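How to Hang a Fabric Backdrop with Foam Letters

Last updated Tuesday, February 2, 2021
Written by Misaki Hirose

A plain cloth behind a table does a lot for a school fair booth, a birthday corner or a craft sale. It hides whatever is on the wall and makes lettering easy to read from across a room. This page covers choosing the cloth, hanging it without damaging the wall, cutting the letters and getting them to stay up. Allow an afternoon if you are cutting the letters yourself, or an hour if you bought them ready cut.

What you need

Fabric, enough to cover the back wall and both sides
A rod, a length of cord or a wooden batten to hang it from
Spring clips or bulldog clips
Craft foam sheets in several colors
White craft foam or white card for the borders
A craft knife with fresh blades and a cutting mat
Glue for foam
Hook-and-loop dots, double-sided tape or dressmaker's pins
A tape measure, chalk and a long ruler
A steamer or an iron

Choosing the fabric

Black is the easiest color to work with. Pale and bright letters both show up well against it, and the joins between two widths of cloth are hard to see. Dark blue and dark green also work. White looks clean for the first hour and then shows every mark.

Avoid anything shiny. Satin and cheap polyester lining throw the room lights back at you, and photos come out with bright streaks. Matte cotton, felt and brushed polyester are all fine. Felt is the heaviest of these but it has one big advantage, which I will come to under attaching the letters.

Measure the back wall first, then each side, and add the numbers together. Add 6 inches to the height for the fold at the top and another 6 for the bottom, so that the cloth falls behind the table and the hem never shows. If you are buying off a roll, ask for the cloth to be rolled onto a tube and not folded. Fold lines are stubborn. I once hung a piece that had been in its packet since December and the creases were still there when we took it down.

Hanging it

For a temporary display, cord is enough. Run it tightly between two fixed points, fold the top of the cloth over it and clip the fold. Start in the middle and work outward, pulling the fabric sideways a little as you go. Put a clip wherever the cloth starts to sag.

For something that will stay up for weeks, use a batten. Screw it to the wall, wrap the top edge of the cloth over it and staple or clip from above. Themba Steyn, who looks after our display room, screws small hooks into the top of the batten so the cloth can come down for washing and go back in the same place.

Turn the corners gently. Cloth that is pulled hard around a corner makes diagonal wrinkles that run right across the back panel. Leave some slack and let it curve.

Steam the fabric after it is hung, from the top down. Keep the steamer moving. If you only have an iron, do the pressing on a table beforehand and accept a few wrinkles. Small creases matter less once there are letters in front of them.

Planning the words

Keep the text short. Two words is a comfortable number for a backdrop behind a table. Decide which word matters more and make it larger. The smaller word can go above it in a curve, which fills the space better than two straight lines of the same size.

Write the words out on paper at full size and tape the paper to the cloth. Walk to the far side of the room and look. Most people find the letters need to be bigger than they first thought.

To mark a curve, tie chalk to a piece of string, hold the other end well below the spot where the word will go and swing the chalk across the cloth. A longer string gives a flatter curve. Keep the chalk line light and brush it off when the letters are up. 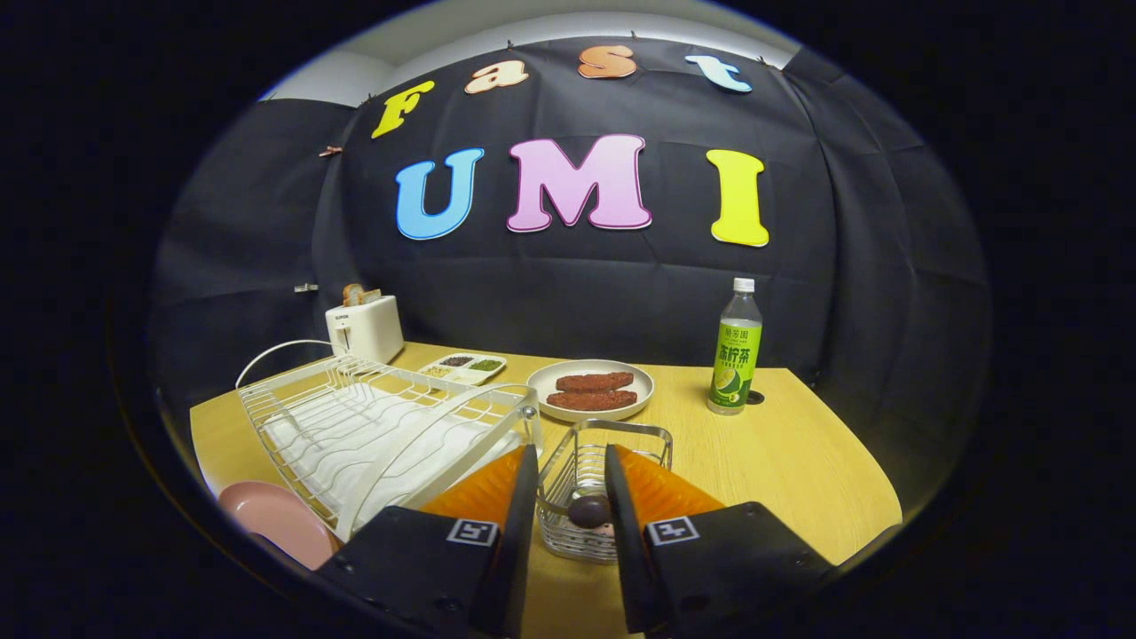

Foam letters with white borders on black cloth, the top word set on a gentle arc.

Cutting the letters

Choose a thick, rounded typeface with no thin strokes. Print each letter at full size, cut it out and use it as a template. Trace it onto the back of the foam with the template flipped over, so any pen marks end up hidden.

Cut with a craft knife held upright. Make two light passes instead of one heavy one. A dull blade drags and leaves a ragged edge, so change it as soon as it starts to catch. Cut the inside of letters such as "a" and "e" before the outside, while there is still a full sheet to hold on to.

For the border, glue the finished letter to a white sheet, let it dry and cut around it, leaving an even margin. Pencil the margin first. Test your glue on a scrap, as some solvent glues eat into foam.

Wide letters need more room than you might expect. M and W can take up nearly twice the width of the others, so lay the whole word out on the floor before you fix anything.

Attaching the letters

On felt, the hook side of a hook-and-loop dot grips the cloth directly. Nothing has to be stuck to the fabric and you can move a letter as often as you like. On cotton, use pins pushed into the back of the foam at an angle, or double-sided tape if the display is only up for a day. Tape tends to let go overnight in a warm room.

Put up the middle letter of each word first, then the outer ones, then fill in between. Judge the gaps by eye. Equal measured gaps look wrong next to letters with slanted or open sides.

On a curve, tilt each letter so its base follows the chalk line. The first and last letters lean the most.

Taking it down and storing it

Remove the letters before you unclip the cloth. Store them flat in a box with paper between the layers, away from heat, and never stand them on edge. Brendan Horgan kept a set upright in a cupboard for a summer and had to cut new ones. Roll the fabric back onto its tube with the right side inward and tie it loosely at both ends. Put the clips in a bag and tape the bag to the tube.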